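Home | My Tickets | Knowledge Base | Community | Log Out
Last updated February 28, 2012

Ticket 1069 – Pink table top, tacky patch and lifting print
Product: Pristero play table, pink cartoon top
Opened by: Javiera Fuentealba
Status: Waiting on customer

Hi there! I bought one of your Pristero tables from the Clonavgate store last June and I've been really happy with it until now, so please don't read this as an angry letter. The trouble is the top. There's a patch near the front edge that has gone tacky. Things stick to it a little when you pick them up, and if you lean your wrist there it makes that awful peeling sound. I use the table for sorting small packets (tissues, wipes, that kind of thing) into gift bags, so I need them to slide.

What I've tried so far: warm water and dish soap, twice. It felt fine for an evening and then the tackiness came back. After that I tried a dry microfiber cloth, which just left fuzz everywhere. I haven't used alcohol or anything with a scratchy side, mostly out of fear for the little cartoons.

Reply from Palteneo Home Support

Hi Javiera, thanks for the details. Could you tell us whether the table stands near a heater or a window, and whether anything with an adhesive back has been on the surface? Please hold off on solvents for now. They will lift the print.

Javiera Fuentealba wrote:

OK, so! No heater. The room is pretty bare, white walls, and the table stands well out from them with nothing warm nearby. I do get some sun in the afternoon but it doesn't reach that end.

Adhesive, yes, guilty. There was a strip of packing tape along the front for most of the winter because I was using it as a line to square the bags against. I pulled it off in one go and I guess it left its glue behind. I'd completely forgotten about it until you asked.

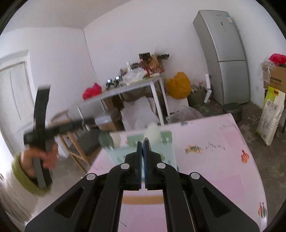 I did the soap again last night and left the cloth lying on the patch for 30 minutes this time, like it says on the Sepúlveda care sheet that came in the box. Better! The packets slide over most of it now. There's still a strip as wide as my thumb that grabs, and when I rub it I get tiny gray crumbs – is that old glue or is that the top coming off? I stopped as soon as I saw them.

Reply from Palteneo Home Support

Gray crumbs are almost always glue mixed with dust. If the color of the crumbs ever turns pink, stop right away. Please try a small amount of plain cooking oil on a cotton ball, leave it for a few minutes, wipe, then wash with dish soap. Test a corner first.

Javiera Fuentealba wrote:

Cooking oil, really? I would never have guessed. I tested it in the back corner where there's no picture and the pink stayed put, so I went ahead with the strip. First round took off a lot, second round took off nearly all of it. I still have one spot the size of a coin and I'm going to give it a rest before I go at it again.

One more question while I have you. There's a cartoon where the print feels raised on one side if you run a fingernail over it. It was like that before the oil. Can I press it down with something, or do I leave it alone? And do you sell just the top, in case I wreck it?

Reply from Palteneo Home Support

Please leave the raised print alone and don't iron it. Replacement tops are listed under part 4000. Let us know how the last spot goes and we'll keep the ticket open.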